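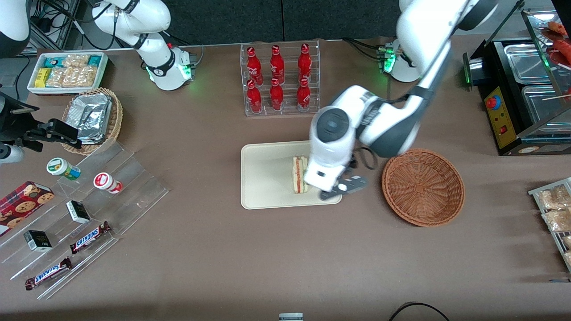 Snack counter

A snack counter is a small self-service or served spread of packaged food, usually on one table, and I'll admit up front that I've been fussing over mine for years. I started this entry in September for the Dudis home hosting pages, after Femke Van Hecke asked what the difference was between a snack counter and a buffet. (Short version: on a counter nearly everything stays in its wrapper!)

Parts of the counter

The stepped stand does most of the work. Clear acrylic is my favorite, and chocolate bars like Snickers sit nicely along the tiers, laid flat or on a slant, with little boxes beside them. Trays are for whatever slides around - crackers, biscuits, small packets. A wicker basket suits anything in foil.

Spacing

Stuart Garside crams every inch, and we've argued about it plenty. I like a good stretch of bare table between the stand and a tray, so there's somewhere to put your hand down while you dither.
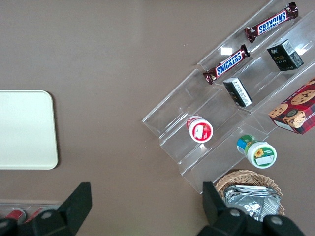
Do chocolate bars need to be kept in the fridge before they go out?

Room temperature is fine for most of them, so long as the counter is out of direct sun and away from the oven.

See also: Candy dish; Tiered stand; Tsolakis tray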